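Sperling at the table: a small gallery from the relabeling runs

Hi all! Czesław Grabowska here. I promised the reading group some pictures to go with the long write-up, and I finally sat down and picked four. Sperling is the name we gave to our method for cleaning up two-arm demonstrations before a policy learns from them (the policy itself is called Hilby, and I'll get to that). The task behind all of it is dishes, dishes and more dishes.
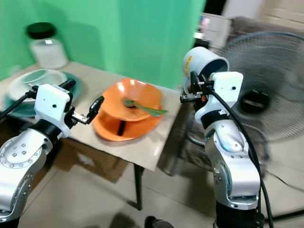 The right gripper has the paper cup, the left one is open. Orange bowl and plate stacked in the middle, with the green spoon in the bowl.
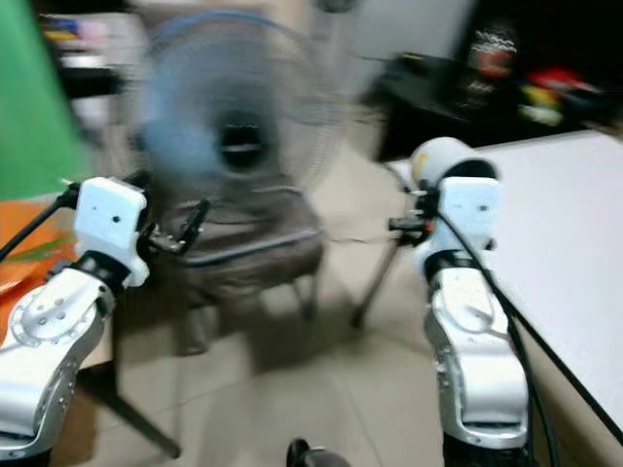

Plenty of motion blur in this one. Moments like this get a low clarity score from Sperling, and I'll say more about that further down. 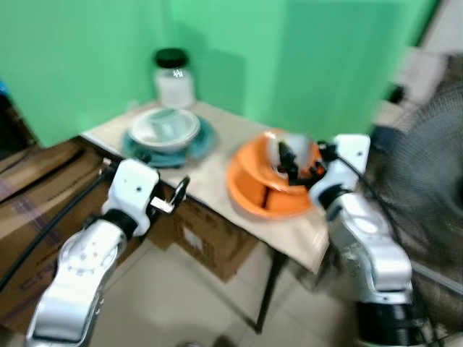
Right gripper down in the orange bowl, at the cup. The left hand is open near the table's edge.
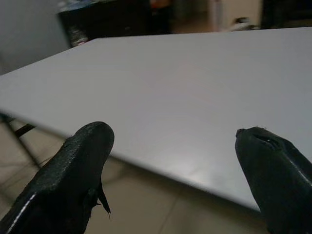 The wrist view, with both fingers and a lot of bare tabletop.

Why do you relabel the demonstrations at all, when you could just train on everything you recorded?

Because a raw demonstration is full of time in which the arms are doing something that has nothing to do with the next useful move, and a policy that copies all of it learns to dither. We tried training on the whole pile first. Hilby would go to a cup, stop, drift back, go again, and sometimes hang over the table until the time limit ran out. Relabeling marks which stretches matter, and for which arm, and the training then leans on those.

OK, so now the longer version, for those who asked.

The idea started in June, when I was going through recordings late in the evening and kept skipping ahead to the good parts. Grasp, skip, place, skip, hand over, skip. After a couple of hours of that it dawned on me that I was doing by hand exactly what I wished the training code would do! I wrote down my rules for skipping, and those rules were terrible (more on that too), but they were the first draft of the method.

What Sperling does now is give every moment of a demonstration three scores. The first is contact: is either gripper closing on something, holding it, or letting it go? The second is progress: is the dish situation any closer to the goal than it was a second ago? The third is clarity, and this is the one people argue with me about. It asks how much the cameras can really tell you at that moment. If the head view is a smear, the policy can still read the joint positions, but it shouldn't be learning much about where a bowl is from that picture. So the weight on the image goes down and the weight on the joint readings stays where it was.

Each arm gets its own contact score. That was a late change and I wish I'd made it sooner. In the early version there was one score for the pair, and if the right arm was holding a cup the left arm got full marks too, even if it was only parked. You can guess how that went. Hilby learned to park the left arm beautifully. Splitting the scores fixed most of it in one afternoon.

The data: 854 demonstrations, all done on the table, all with two arms. We cut those into 3941 short segments, each one a single piece of business like pick up a cup, set it down, take a spoon out of a bowl, or pass something across. The segment boundaries come from Oltero, our older splitting tool, which looks at gripper opening and arm speed and nothing else. It's dumb and fast and I love it. I did go through a good share of the boundaries myself and shifted the ones that landed in the middle of a grasp. If you try this at home, budget for that part, it's slow going (and bring snacks).

For testing we set aside 14 table layouts that never showed up in training, and ran 100 trials with each version of the policy. Same arms, same dishes, same time limit. I'm keeping the full results for the write-up because the table needs its footnotes, but the short story is that the relabeled version finished more layouts than the plain one, and most of the difference came from stacked things. Bowl on a plate, cup in a bowl, spoon in a bowl, that family. On single objects sitting by themselves the two versions were close enough that I wouldn't bet my lunch on it.

My favorite result is a smaller one. With relabeling, the arms spend less time waiting on each other. There's a kind of polite standoff you get with two-arm policies, where each hand seems to be holding the door for the other, and the plain version did it constantly. The Sperling version still does it, mostly at handovers, but it usually gets going again without hitting the limit. I haven't worked out how to measure that in a way that would satisfy a reviewer. For the moment I have a stopwatch column in a spreadsheet and strong feelings.

Things that didn't work, in no special order:

Throwing low-score moments out completely. It sounds tidy, but then the policy has gaps and doesn't know how to get from one useful bit to the next. Turning the weight down works, deleting doesn't.

My hand-written skipping rules. They were full of things like "ignore anything before the first grasp", and the approach to a grasp is half the grasp!

Scoring clarity from the head camera alone. The wrist cameras often see just fine when the head view is a mess, and the other way round. Each camera has its own clarity score now.

Asking two people to score progress and averaging them. We disagreed about everything. One person, one pass, then a second look a few days later turned out more consistent.

The scoring runs on Delix, our little labeling server, which has been restarted more times than I want to write down here. If you're in the group you already have a login. If you've forgotten it, so have I, ask me and we'll reset both.

A few of you wanted to know if this carries over to other kinds of tasks. I'd like to think so, but everything we've tested is tabletop dish work with rigid things, and cloth scares me. Progress is easy to judge when a cup is either in the bowl or out of it. With a towel I wouldn't know where to start scoring. If anybody has folding demonstrations already cut into segments, please write to me, I'd run Sperling over them just to see what falls over first.

Another one I got twice: do the scores have to come from a person? For progress, so far yes. Contact and clarity are computed. I did train a small model to guess progress from the segments I'd already scored, and it does a decent job on pick-ups and a pretty bad one on handovers, where it seems to think that anything moving is good news. I'll keep at it, since scoring by hand is the real bottleneck and my wrists would be grateful too.

Next up for me is the clarity part. Right now it's one number per camera per moment, so a picture with a sharp arm and a smeared background gets treated the same as one that's soft all over. That's a crude way to do it. I'd like to score patches instead, so the sharp parts still count. I have a half-written version that runs so slowly I've been starting it before dinner and checking on it at breakfast.

The segment list and the scoring notes are in the group folder, same place as last time, under "sperling_second_pass". The first-pass folder is still there as well, but please don't train on that one, the left-arm scores in it are the old shared ones.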